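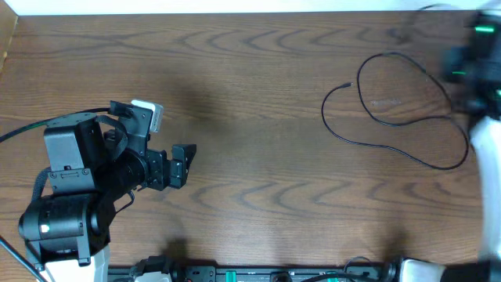 Two robot arms over a wooden tabletop, with a thin black cable to the right.

**BUKSTEAD** — The Bukstead Drakus will play for the league title on Sunday, and the club would like you to believe the whole city has been waiting for it. The front office says all 3000 tickets went in a morning. On Tuesday night there were still seats for sale at the window on Mill Street, two together, on the aisle, and the man selling them did not seem rushed.

The opponent is Wustside, which has won the last two meetings and did not need overtime in either one. Kickoff is at 3 p.m.

Bukstead head coach Otis Kapoor spent most of his media session describing a team that sounded a lot better than the one that finished 10-9. He called the defense "the best group I've had in this building." It gave up more yards than all but two teams in the league. Asked about that, Kapoor said yards were "a number people like to print."

He was also asked about quarterback Wekesa Mrema, who left the semifinal in the third quarter holding his right shoulder and came back six plays later throwing mostly short. Kapoor said Mrema was fine. Mrema said he was fine. He did not throw in the part of practice that reporters were allowed to watch, which lasted 9 minutes and was largely stretching.

"I'll be out there," Mrema said. "I don't know what else you want me to tell you."

If he is healthy, Bukstead has a chance. Mrema passed for 1681 yards after the midseason break and threw only four interceptions in that stretch, and the offense finally stopped settling for field goals. If he isn't, the backup has taken two snaps since opening day, both of them kneel-downs.

Then there is the Saber, the gadget formation that Bukstead has been hinting at since the playoffs began. It puts both running backs on the same side of the line and sends the tight end in motion behind them. The team has used it three times. One went for a touchdown, which is the one on the posters. The other two lost yardage. A Wustside assistant, told that the Saber would be "a big part of Sunday," said he hoped so.

Wustside has kept quieter, and its coaches answered questions in a hotel ballroom for 20 minutes and left. Its line is bigger. Its kicker hasn't missed inside 40 yards all season. The only real worry is travel, as the team buses were held up by weather on the way to its last road game and the players got in after midnight. They won that one by 17.

The city, meanwhile, has promised a parade if Bukstead wins. A route has been drawn up and a few downtown businesses have been asked to take in their sidewalk tables. There was a route two years ago as well, when Bukstead lost the semifinal by three scores.

Gates open at 1 p.m. Parking in the east lot is by permit only, and the club says shuttles will run from the fairgrounds until an hour after the game. Fans who waited for those shuttles after the semifinal may want to wear good shoes.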